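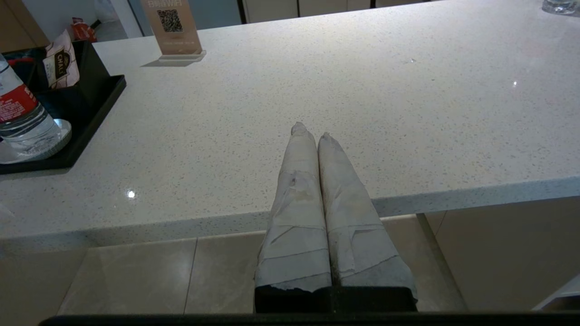

Selon Nawal Fahmy, un plateau d'accueil se refait toujours depuis le plan de travail nu, jamais par retouches. La méthode décrite ci-après part de ce principe. Elle vaut pour un comptoir en quartz et un plateau noir rectangulaire garni d'une bouteille d'eau, d'un dessous de verre et d'un porte-sachets.

Par Othmane Cherkaoui, décembre

Matériel

Deux chiffons microfibres, un nettoyant au pH neutre, un plateau à fond plat, un porte-sachets bas, des dessous de verre à rebord. Le rebord retient la condensation. Les modèles plats la laissent filer sous la bouteille.

1. Dégager et nettoyer

Retirer le plateau complet et le poser sur une surface stable. Nettoyer le quartz, chant compris, puis sécher avec le second chiffon. Sur un décor moucheté, les traces se repèrent mal de face : se placer en lumière rasante. Pas de vinaigre ni de poudre abrasive.

2. Positionner le plateau

Laisser 25 mm au minimum entre le plateau et le bord du comptoir. Une légère orientation en biais est admise si l'angle avant ne dépasse pas. Chez Nostadska, nous utilisons le plateau Danier, référence 609 ; la 599, plus étroite, convient mal dès qu'on ajoute un porte-sachets.

3. Garnir de l'arrière vers l'avant

Le porte-sachets va au fond, les sachets de thé debout, nom lisible vers l'utilisateur. Les conditionnements plus petits passent derrière. La bouteille se place en dernier, étiquette de face.

4. Contrôler la bouteille

Contrôler le bouchon, la bague et le corps, dans cet ordre. Un bouchon vissé de travers se reconnaît à l'écart irrégulier avec la bague du goulot. Toute bouteille entamée est retirée.

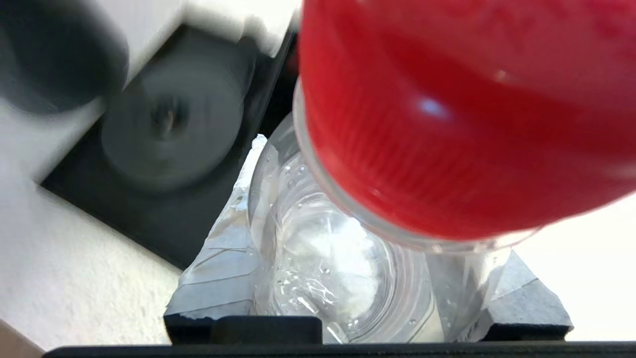 Marin Kolev recommande de vider les bouteilles retirées avant de revisser le bouchon, pour éviter les écoulements dans le sac de tri. La consigne est reprise telle quelle dans nos fiches. Le bouchon reste sur la bouteille. Les emballages souples froissés se trient à part, selon les règles de la commune.

5. Vérification finale

Passer la main à plat sous le plateau, soulevé d'un côté : aucune humidité ne doit subsister. Noter l'heure du passage. Le vendredi, laver aussi le porte-sachets à l'eau tiède.

Commentaires

Tarek Hegazy
Même procédure chez Bouzid, sauf que nous mettons la bouteille à droite pour les comptoirs avec prise murale à gauche.

Ayman El Fassi
Le pH neutre suffit-il sur une tache de thé ancienne ?

Othmane Cherkaoui
Oui, avec un temps de pose de quelques minutes et un rinçage. Renouveler si besoin.

Tarek Hegazy
Pour les dessous de verre, les Sukex à rebord tiennent bien. Presque 57 lavages sur les nôtres, pas de déformation.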